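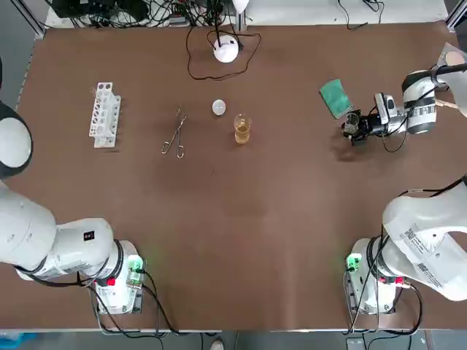 Handmade Cards and Small Paper Folders
Class notes, session 3: Pocket folds, layering, and getting your edges to behave

Search this site Search Go

Hello again, everyone! I'm so pleased with how the last session went (Mortimer, I am still thinking about that mustard and gray birthday card), and I've written these notes out a little more fully than usual because several of you asked for something you could prop up next to you at home. Read them through once before you cut anything. I say that every time, and every time I go home and forget to do it myself.

What you'll want in front of you

A sheet of 12 x 12 cardstock, fairly heavy, in a color you like but aren't in love with. Your first pocket fold is a practice one, and it's much easier to be brave with paper you can spare. You'll also want two or three pieces of patterned paper, a bone folder, a ruler with a metal edge, a pencil that's properly sharp, and your usual glue. I use a thin wet glue for the pockets and tape runner for everything else, but if you only have one of those, go ahead with it. Keisha does the whole thing with tape and her folders are lovely.

Please check which way your grain runs before you start. Bend the sheet gently, without creasing it, first one way and then the other. One direction will give more easily, and that's the way the grain goes. Your main folds should run along it. If you fold across the grain, the outside of the crease can crack and show a white core, particularly with the darker colors, and then you're stuck touching it up with an ink pad for the rest of the evening.

The basic pocket fold

Start with the sheet face down. Measure 4 inches up from the bottom edge and make a light pencil mark on the left side, then again on the right. Lay your ruler across the two marks and score along it with the pointed end of the bone folder. Go over the line twice with a light hand. One heavy pass tends to wander, and it can cut into the surface if the paper is soft.

Now turn the sheet a quarter turn and score down the middle, at 6 inches. You should have a long line and a short line crossing each other. Fold up the 4-inch strip first and press it flat. Then fold the whole thing in half like a book, with the pockets on the inside. It will feel thick at the bottom of the spine and it won't want to close all the way, and this is where the little notch comes in.

Open it up again and unfold the strip. Where the two scored lines meet, snip a narrow V out of the strip, centered on the middle line, with its point just at the crossing. It needs to be much smaller than you think! Birdie cut hers nice and narrow and it closed beautifully. Mine, which I was doing as the demonstration, had a gap you could have posted a letter through.

Run a thin line of glue down the two outer edges of the strip, and one more on each side of the notch. Keep it as close to the edge as you can manage, so the pocket stays roomy. Fold the strip back up, press, and put a heavy book on top while you go and make some tea.

Layering your patterned papers

I get asked more questions on this than on anything else, and I'm afraid my answer is usually "try it and see," but there are a few habits that have served me well. Put your busiest paper in the smallest place. A big floral across the whole front is hard to write on and hard to decorate, but a strip of it peeking out above a plain pocket looks very fresh. Cut each layer a quarter inch smaller than the one underneath, so you get an even border of an eighth all the way around.

If two patterns are arguing with each other, slip a plain mat between them. Kraft is my favorite for this, and cream is good too. Chelsea likes a thin black mat, and I have to admit it makes her photographs pop in a way mine never do.

We'll be using papers from the Meltstead pad in class, the one with the ferns and the tiny checks. There are 40 sheets in it, so please don't be shy about taking a second one if your first cut goes wrong. The Vinberg pad is on the shelf as well, for anybody who'd like softer colors.

Tags for the pockets

Each folder needs 2 tags. Cut them 4 by 5 inches and round the top corners, or clip them at an angle for that luggage look. Punch your hole before you decorate, please. Then thread a bit of ribbon or baker's twine through and leave the ends longer than seems sensible, as you can always trim them afterward.

Leave one side of every tag plain for writing on. I have a drawer full of gorgeous tags with no room on them for a single word.

To do before next time

Finish your practice folder, including both tags, and cut the pieces for a second one without gluing it. Ingvar has kindly offered to show us her stitched edges in the second half, so bring a needle and some strong thread if you have them. I have spare needles. We start at 6:30 and the kettle will be on from a little after six.

If you get stuck on the notch, bring it in as it is and we'll fix it together.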